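Grestdale Residents' Association
Minutes of the July meeting

Present: Xinyi Zeng (chair), Amra Stojanović, Xinyi Qin, Teodoro Llorente (minutes)
Apologies: Xinyi Long
Meeting opened at 7:05 p.m.

1. Minutes of the last meeting
Approved with one correction. Under item 4, "north stairwell" should read "south stairwell."

2. Mail room
Amra reported that the parcel shelves are full most evenings. Matositz quoted $353 for a second set of shelves, fitted. Xinyi Qin asked if the quote covered taking away the broken rack by the door. Amra said it did not and that she would ask. Agreed to go ahead if removal adds no more than $77.

3. Water shutoff
Gorkilar will replace the main valve on the second floor this month. Water will be off from 9 a.m. to 2 p.m. on the day. Residents on floors two through five are affected. Teodoro asked for notices to go under doors as well as on the board – the last notice was covered by a flyer within a day. Xinyi Zeng will print them.

The contractor also needs access to the riser closet on four. The key on the office ring does not fit. Xinyi Qin will get a copy from the management office.

4. Bicycle storage
The bike survey closed with 62 replies. Of these, 17 households want a space and do not have one. Several bikes in the basement have flat tires and old tags. Amra proposed tagging every bike with a dated label and moving the unclaimed ones after six weeks. Teodoro thought six weeks was short with people away for the summer. Changed to eight weeks and agreed.

The question of charging for spaces was raised again. No decision. It goes back on the agenda once the tagging is done and the real number of free spaces is known.

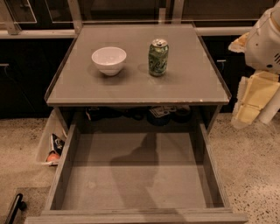
Xinyi Qin noted that the basement door does not always latch. Two residents have found it open in the morning. She has reported it twice through the website and had no answer. Xinyi Zeng will phone.

5. Noise on the courtyard side
One written complaint about music after 11 p.m. The chair has spoken with the household concerned and they were polite about it. The quiet hours page in the residents' handbook still shows the old times. Teodoro to send the corrected page to everyone.

6. Cleaning contract
The contract with Jiang runs out in the fall. Opinions were mixed. The lobby and elevators are kept well, but the upper landings are often missed. Amra would like a written schedule posted on each floor before any renewal. Xinyi Zeng agreed and will ask for one, along with a price for washing the stairwell windows twice a year.

7. Any other business
Xinyi Long sent a note asking for a bench near the front entrance. General support. She is asked to bring a suggestion for the spot – it must not block the ramp.

The light over the recycling area is out again. Teodoro to report it.

Next meeting: second week of next month, 7 p.m., same place. Xinyi Long to take minutes.

Meeting closed at 8:20 p.m.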